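Fudivden Working Group on Hand-Held Gripper Practice
Minutes of the meeting held 2022-12-20
Status: approved by circulation

Present: representatives of Fudivden (chair and minutes), Kukgate, Fahy. Letel joined for items 3 to 6.
Apologies: none received.

1. Minutes of the September meeting

The minutes were accepted with one correction. Under item 5 the text should read "recording session," not "recording shift." The two terms have different meanings in the draft and the chair asked members to keep them apart in comments.

Matters arising: Kukgate has circulated the revised glossary. Fahy has not yet sent its table of cable lengths and will do so before the next draft is issued. The question of whether the document should be called a standard or a code of practice was raised again and left where it was. The cover will say "code of practice" until there is a reason to change it.

2. Draft 4, section 2: The work table and the area around it

The chair went through the comments received on section 2. Most were editorial and were accepted without discussion.

Clause 2.1 (table surface). The draft asks for a plain surface with only the task objects on it at the start of an episode. Kukgate asked whether "plain" excludes wood grain. Agreed that it does not. The clause will say "free of printed patterns that could be mistaken for a marker."

Clause 2.2 (starting positions). Members agreed that both grippers should rest at the near edge of the table, finger pads forward, before the operator gives the start signal. Fahy wanted a taped outline for each gripper. Kukgate was against tape on the grounds that it ends up in the recordings and gets learned. The outline is therefore optional and the rest position is required.

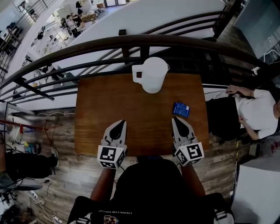

Clause 2.3 (floor). The draft had a clear zone on all four sides of the table. Fahy said this cannot be met on a mezzanine or in a shared office and that a rule which is broken on the first day is not worth printing. After discussion the clause was split:

2.3.1 The floor where the operator stands and steps shall be clear of power strips, loose cables and bags.
2.3.2 Other items may stay on the floor nearby if they are outside the operator's stepping area.
2.3.3 Where a cable has to cross the stepping area it shall be covered or taped down along its full length.

The size of the stepping area was left at 1000 mm deep, measured back from the near edge of the table. Kukgate would have preferred 840 mm, which is what its own site rules use. Not agreed, but Kukgate will not object to the larger figure.

Clause 2.4 (work near a drop). New clause proposed by the chair. Where the table stands beside a railing, task objects shall not be placed where a knock could send them over or through it. Letel's written comment asked for netting in every case. Members thought netting reasonable for heavy or hard objects and excessive for the rest. Draft wording to be prepared by Fahy.

3. Draft 4, section 3: Operator equipment

Letel joined at this point.

Clause 3.1 (markers). Each gripper shall carry its marker cube firmly fixed, with faces clean and unscratched. A cube that can be turned by hand is to be treated as loose and the session stopped. Letel reported that it now rejects any episode where the marker offset changes between the first and last check. The others do not do this yet. It will go in as a recommendation.

Clause 3.2 (grip on the tool). No comments.

Clause 3.3 (cable routing). This took up most of the item. The current text says only that cables "shall not interfere with the work." Letel's view was that this cannot be checked by anyone and should be replaced by something an inspector can look for. Running the cables from the grippers down along the forearms to the body is the usual arrangement at all four organizations, and no one proposed changing it.
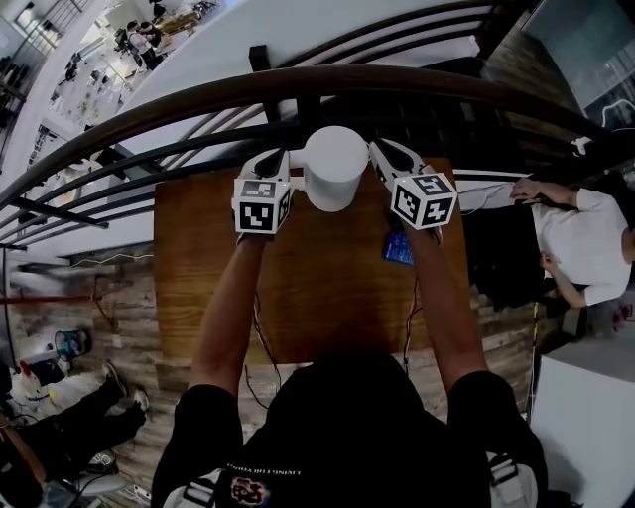
Slack was the point of difference. Fahy ties cables at the wrist and again above the elbow, and its operators complain that they cannot reach across the table. Kukgate leaves them free between the tool and the shoulder. Its operators have no trouble with reach, but a loop can hang low. A two-gripper grasp on an upright cup by the far edge, as in the view taken from the operator's head, has both arms stretched forward and still leaves one loop of thin black cable passing over the tabletop on the left. Letel asked whether that would pass. The feeling of the meeting was that it would pass under the present text and should not pass automatically under the new one — it depends on whether the loop can catch on an object the operator has to move. Agreed wording:

3.3.1 With both arms at full reach, cables shall have enough slack that they do not pull on the gripper.
3.3.2 Slack shall be gathered at the upper arm or shoulder so that no loop can catch on a task object.
3.3.3 The operator shall check both points at full reach before the first episode and after every break.

Clause 3.4 (straps). Straps worn over the shoulders shall have their loose ends tucked in. Accepted as drafted. Kukgate asked that the clause also cover lanyards and hood cords. Agreed.

4. Draft 4, section 4: Other people in view

Clause 4.1 (observers). The draft allowed no one other than the operator within reach of the table. Fahy pointed out that its operators work in pairs, with the second person standing at the side to reset objects. Letel does the same for training. The clause will allow one named second person, who keeps both hands off the table from the start signal to the stop signal. People who are merely watching stay outside the stepping area.

Clause 4.2 (notice and consent). Cameras mounted on the grippers point in directions the operator does not choose, and a tool held upright or turned to the side can take in a good part of a large room, including people at desks a long way off. Members agreed that consent from people at the table is not enough. Text agreed:

4.2.1 Everyone who works in a space open to the cameras shall be told before the session that recording will take place and when it will end.
4.2.2 A notice shall be posted at each entrance to the space, including the head and foot of any open stairs.
4.2.3 Anyone may ask to be kept out of the recordings. The organization shall either move the table or blur the person before the data leaves the site.

Kukgate noted that 4.2.3 has a cost and asked what counts as leaving the site. The chair's reading is that storage run by an outside company counts. Kukgate will check this with its own legal staff and report back.
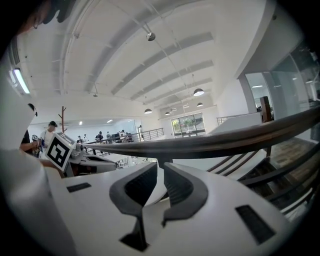
5. Draft 4, section 6: Session records

Section 5 was not reached and is carried over.

Clause 6.1 (what is logged). Each session record shall give the site, the table position, the tool numbers for left and right, the object set and the software version. Letel asked for room lighting to be added. Agreed as an optional field.

Clause 6.2 (sampling). The draft requires that one episode in every 50 be watched in full by someone other than the operator. Fahy reported on its trial of this. Out of 2000 episodes recorded under draft 3, reviewers set aside 416 for some fault in procedure. Most were missing start signals, which had no effect on the data. Fahy thinks the number says more about the checklist than about the operators, and asked that faults be graded. Letel agreed. Kukgate was concerned that a graded list would lead reviewers to mark everything as minor.

Agreed to try two grades only, "record" and "reject," and to list under each the faults that belong there. A missing start signal is "record." A loose marker cube is "reject." Letel will fill in the rest.

Clause 6.3 (keeping records). Deferred until the consent question under 4.2.3 is answered.

6. Any other business

Fahy asked whether gloves should be allowed. Nothing in the draft prevents them. Letel has tried thin gloves and found that operators press the trigger later. No clause proposed for now.

Kukgate offered to print section 3 as a single sheet to be kept at the table. Accepted, provided the sheet carries the draft number.

Actions

Fahy: cable length table; wording for clause 2.4.
Kukgate: legal reading of "leaving the site"; single sheet for section 3.
Letel: fault list under the two grades; short note on marker offset checks.
Fudivden: issue draft 5 with the changes above; put section 5 first on the next agenda.

Next meeting: date to be set by the chair once draft 5 is out. Comments on draft 5 should use the comment form and give the clause number. Comments sent as marked-up copies of the whole document will be returned.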